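About Clelik

Clelik is a language school for grown-ups. We teach evening and weekend classes in French, Arabic, Spanish and English, and we do it in small groups around one big table, with plenty of talking and very little sitting still. If you took a language in high school, got decent grades and then found you couldn't order lunch in it, you are exactly who we had in mind when we opened!

The school began as a conversation circle above the El Fassi bakery. A few neighbors wanted to practice French, the bakery had an upstairs room it wasn't using in the evenings, and the smell of bread did the rest. By the second winter people were sitting on the stairs. We moved to our own rooms on the Flavosberg side of the river the following March, and the bakery still sends up a tray of almond cookies on the last night of every term (thank you, El Fassi, we would be a sadder school without them).

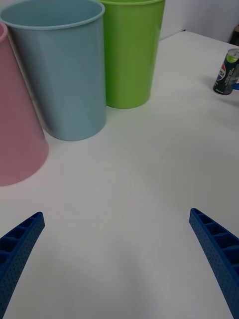
Photo: Clelik

How we teach

We start with speaking, on the first night, before anyone opens a book. You'll learn to say your name, ask for something, and get out of trouble politely when you've lost the thread. Grammar comes in when you need it, usually because somebody in the group has asked "but why does it change there?" and everyone wants to know. Our teachers love that question and have been known to run ten minutes over answering it.

Groups are capped at 13 people. We tried larger ones early on and the quiet students got quieter, so we went back. A term runs for 13 weeks, with one class a week and an optional drop-in hour where you can bring homework, a letter from your landlord, a song you can't make out, or a recipe from your mother-in-law that has never been written down in English.

We don't give grades in the evening program. At the end of term your teacher sits down with you and talks through what's going well and what to work on next, partly in the language you're learning. People get nervous about this talk and then come out grinning – it's often the longest conversation they've had so far.

Who comes here

All kinds of people. We have nurses who want to talk to patients without waiting for a phone interpreter, grandparents keeping up with grandchildren overseas, a whole row of choir members who got tired of singing words they didn't understand, and a good number of people who just like languages and want company while they learn one. Some stay for a single term before a trip. Others have been with us since the bakery.

You don't need to know your level before you sign up. Come to an open evening, chat with a teacher for a few minutes, and we'll suggest a group. If it turns out to be too easy or too hard, you can switch during the first three weeks at no cost. 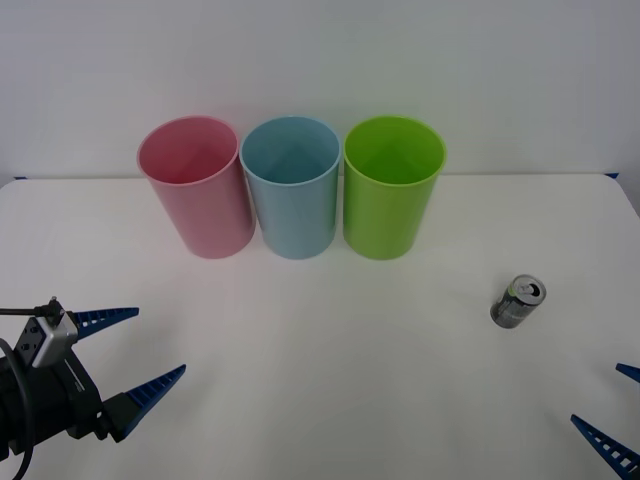

The beginner groups fill up fastest, Spanish most of all, so write to us early if that's the one you want. Intermediate Arabic is smaller and wonderfully stubborn: the same core group has been working its way through a book of short stories, a page or two at a time, arguing about every verb. New readers are very welcome, and they'll catch you up on the plot.

The library

Our lending library is called Vodudus, a nonsense word from a pronunciation drill that stuck. It holds 500 books, mostly novels, comics and children's stories, and nearly all of them were given by students. You can take home two at a time. Pencil notes in the margins are allowed, even encouraged – it's a real pleasure to find that the last reader got stuck on the same sentence you did.

Fees and help with fees

We keep one price for every language and every level, and it includes the course book. Each year we set aside 50 free places for people who have recently moved to the area or are out of work. There's no long form to fill in. Send us a short note in any language you like, tell us which class you want, and we'll write back within the week.

Visiting

The office is open from early afternoon until the last class ends. Ring the lower bell, as the upper one belongs to the dentist. Open evenings are held before each term and you're welcome to bring a friend, including one who swears they're no good at languages.

Page last updated 10/05/2020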